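Setting up the Skidano kitchen arm: tips for the first month

The Skidano is the counter-mounted helper arm sold by Restport, either as a complete unit or as a kit you bolt together yourself. We have had the kit version in a small kitchen since May. These notes are for people who have just bought one, or who are trying to decide if it is worth the space.

Before you drill

Plan the layout in the software first. The kit comes with a planner called Wedum, which runs on an ordinary laptop and lets you place your sink, microwave and crockery where they are in real life. Measure to the front face of each appliance, including the handle. Peninah Mushi, who fitted ours, had left the handle off her first drawing and the base plate ended up in the wrong place.

Watch the play-through from overhead as well as from the side. Reach problems show up best from above. 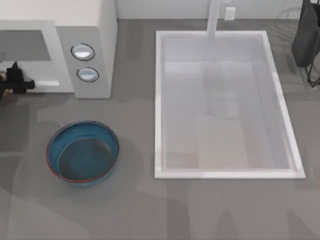

Doors are the hardest thing you will ask of it. A bar handle suits the arm far better than a recessed grip, and a push-button door is easier still if you are about to replace your microwave anyway. In the planner, slow the approach to 10 per cent and check that the finger meets the handle squarely. If it comes in at an angle, move the base, not the microwave. Leave room for the door to swing through its full arc with nothing standing in the way.

Bowls and plates

Wide, shallow bowls are picked up by the rim. Keep them a hand's width back from the sink edge.

Use the same few bowls at first. The arm does better with shapes you have entered yourself, and the built-in crockery list is short.

Never let it carry anything hot. Restport says so in the booklet and I agree. We use it for opening the door, putting a cold bowl in and closing up again. A person takes the bowl out.

Cleaning

Wipe the finger pads with a damp cloth and a drop of washing-up liquid, then dry them. Grease makes them slip. Do not spray anything on the joints. The wrist cover unclips and can go in warm soapy water, but it needs a full night to dry.

Crumbs collect under the base plate. An old toothbrush gets most of them – a straw gets the rest.

Faults we have had

Error 404 on the hand controller means it has lost the saved layout. Reload it from the laptop and run the homing routine again before doing anything else.

If the arm stops short of the handle, check whether somebody has moved the microwave. Two strips of masking tape on the worktop will show you where it should be.

A clicking noise at the elbow was a loose bolt. Kacper Żak at the spares counter told us to check all the bolts after 50 hours of use, and I would do it sooner.

Is it worth it?

The kit cost us £356 with the base plate. For that you get a slow, fairly reliable pair of fingers and a good planner. For anyone with weak hands who struggles with doors, I would say yes. For saving time, no. The Czerwiński arm is quicker and quieter, but its planner is poor and it needs a deeper worktop than ours.

Replacement pads come in packs of two. Order a spare pack with the kit, as postage on its own is nearly as much as the pads.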